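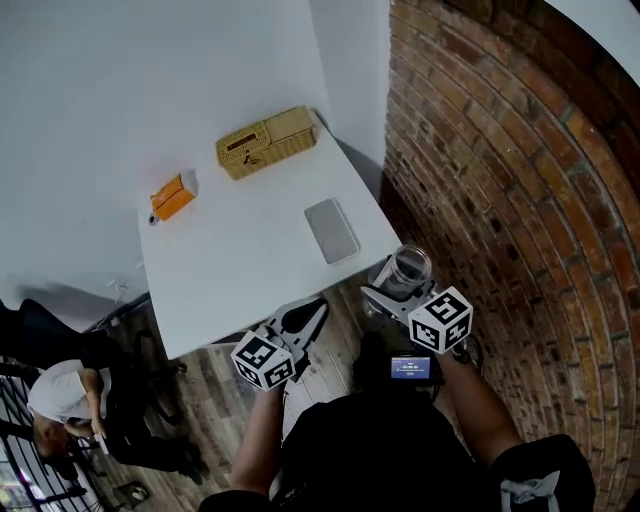
Support > Orders > Returns FAQ

How long do I have to return something?
You have 14 days from delivery. Items must be unused and in their original packaging.

Who pays for return shipping?
You do, unless we sent the wrong item. Orders over $300 ship back free.

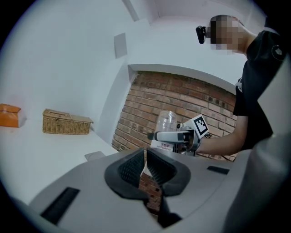 Can I exchange for another size?
Yes, if we have it in stock. Put the new size on the return slip - not on the outside of the box.

Where do I send it?
Evach Returns, 1056 Stukden Road. Write your order number on the label.

My refund hasn't arrived. Who do I contact?
Email Mackenzie Tremblay in customer accounts.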